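Brenda Gosling has spent most of her working life looking at bottles. She started on a filling line at nineteen, moved to the quality bench, and for the past 15 years has collected drinking water bottles from wherever she or her friends happened to travel. They fill the back half of her garage in Trukberg. In May 2026 she let me come and sit among them for an afternoon.

The garage is cool and smells of cardboard. The bottles stand on steel shelves, sorted by country and then by size, and most of them still have some water inside. Gosling keeps them that way on purpose.

"An empty one dents," she said. "You bump the shelf and it goes over. Leave a little in the bottom and it stays where you put it."

She doesn't drink from them once they have been opened and shelved, and she tells visitors not to either. On a hook by the door hangs a pad of labels. Every bottle gets one, stuck underneath, with the place, the month and the name of the person who brought it.

I asked her what she looks at first when somebody hands her a new one.

"The neck," she said. "Everybody else looks at the label. The label is just paper or film. They can change it next month. The neck tells you what machine it ran on and what cap it took."

She took a bottle off the shelf and ran her thumbnail around the threads. Some necks are tall and some are short. The short ones use less plastic, and she has seen more and more of them over the years. When she began, she said, a neck was tall enough to get two fingers on. Now she has trouble holding some of them to open the cap.

Then there is the ring, the narrow band that stays behind when the cap is twisted off. Gosling has a lot to say about the ring.

"People think it's trash. They cut it off, or they don't notice it. But it's the only part that shows you the bottle has been opened, so somebody worked hard on it. It has to hold on tight and the little bridges have to break clean. On the line we tested that all day long."

She likes a ring in a strong color. A clear bottle with a green ring and no cap still tells you what color the cap probably was, she said, and that saves her a note on the label.
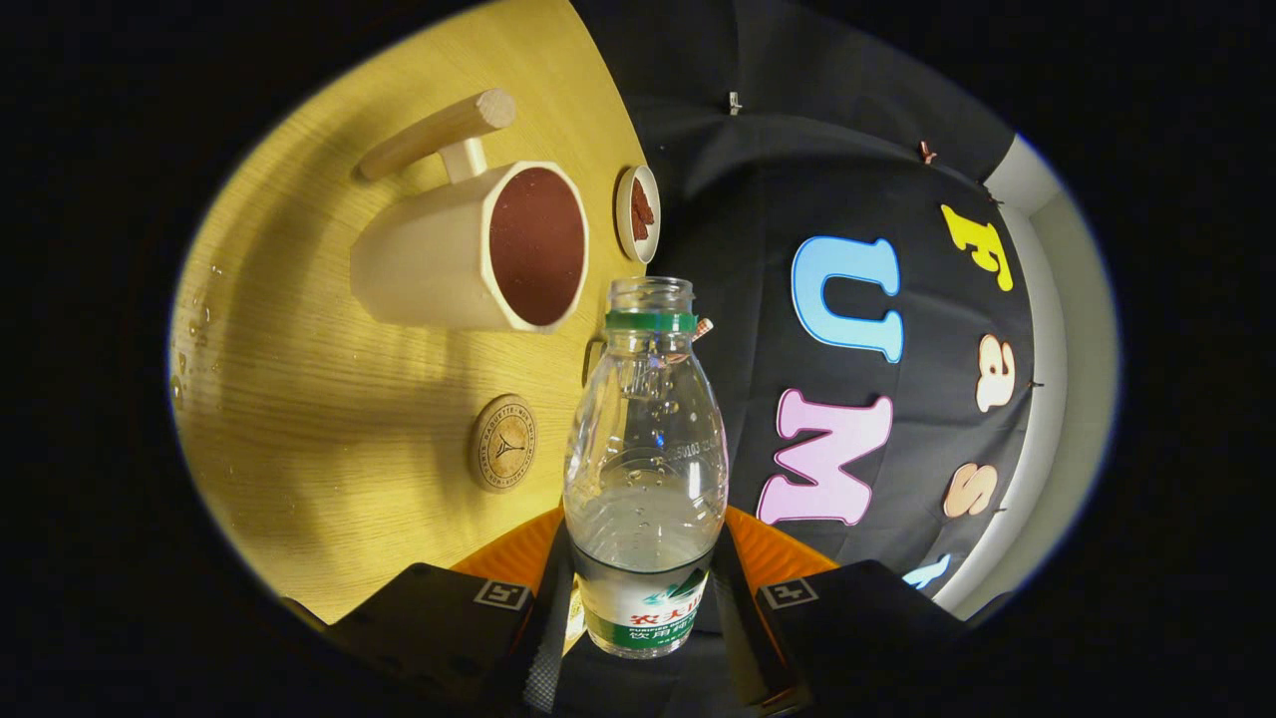 Chinese bottles have a section to themselves, on the two shelves nearest the window. Most of them came from Anqi Hou, a former coworker who goes back to see her parents every November and returns with a suitcase that Gosling describes as "mostly air." Hou joined us for the second half of the afternoon. She said her family has stopped asking questions.

"The first year my mother washed them all for me," Hou said. "She took the labels off too. She was being nice. I had to explain that Brenda wanted the labels."

Hou reads the labels for her. Gosling can't read Chinese, though she has learned to spot the characters for drinking water, and she can tell purified water from mineral water by shape if the type is large enough. Purified water has been through treatment that takes most of the minerals out. Mineral water comes from a particular source and keeps what was in it. The two kinds can sit side by side in the same store, and Gosling shelves them apart.

"A mountain on the label doesn't settle it," she said. "Everybody likes a mountain. You have to read the words."

Hou agreed. When she was growing up, she said, her family boiled their water and kept it in a thermos, and bottled water was for train trips. She remembers her grandfather squeezing a bottle to hear it crackle, then saving it for cooking oil.

I asked if either of them had a favorite brand to drink. Hou laughed and said she couldn't taste the difference. Gosling said she could, but only when the water was at room temperature, and that she drank from the tap at home.

There is not much money in any of this. A man named Malcolm Blackburn, who collects soda bottles two towns over, once offered her 80 dollars for a set from a bottler called Flonholm that closed before she retired. She turned him down. They are still friendly and trade duplicates by mail.

"He wants glass, really," she said. "Glass people feel sorry for plastic people."

Plastic does give her problems that glass doesn't. It yellows in sunlight, so the window has a blind over it. The thin ones lose water through the walls, very slowly, and pull in at the sides. She showed me one from the top shelf that had drawn itself into a waist. Codes are another worry. Ink from a date printer rubs off under a thumb, so she copies the code onto the label underneath as soon as a bottle comes in. Molded marks last much better, but they can be so faint that she has to tilt the bottle under a lamp to read them, and sometimes she isn't sure even then.

"If I can't read it, I write down what I think it is and put a question mark," she said. "I've got plenty of question marks."

Her rules for taking in a bottle are short. She wants the label on. She would like the cap but can do without it. She won't take anything that has held something other than what was sold in it, and she won't take anything bigger than 6 liters, after a large one split on the shelf and soaked a box of index cards.

The cards are the older record. Her nephew, Vignesh Nair, has offered to put them on a computer, and he got through five drawers last winter before his semester started. He had questions about her abbreviations. "TR" is tamper ring. "SH" is shoulder, with a number after it for how steep it is, on a scale she made up herself and never wrote down.

"I'll write it down," she said. "He's asked me twice."

Before I left, she asked if I was going anywhere over the summer. I said Maine, probably. She tore a label off the pad, wrote my name on it, and told me to watch for small sizes.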